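Search this list Go
Print | E-mail this page

Re: [romance-readers] Pumphrey, the new Eston novel
18 Apr 2020

> Is it worth the 17 dollars? I read the first 44 pages and
> the sister still has not left the farm.

Yes, please continue. She leaves in the next chapter, and after Custel burns the book becomes much faster. I liked the slow part too — the letters from December are very tender.

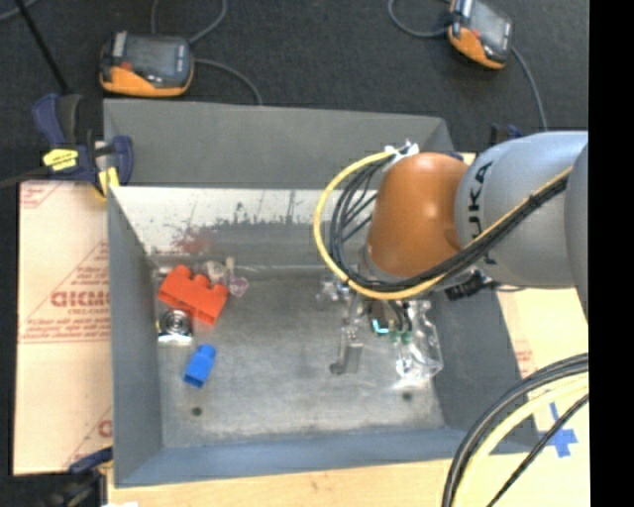 My only complaint is the soldier. He forgives her in one page, and I did not believe him. In Renix, the earlier book, the same kind of quarrel took half the story.

Does anyone know if a second part is planned? I would gladly read 1000 pages more.

Print | E-mail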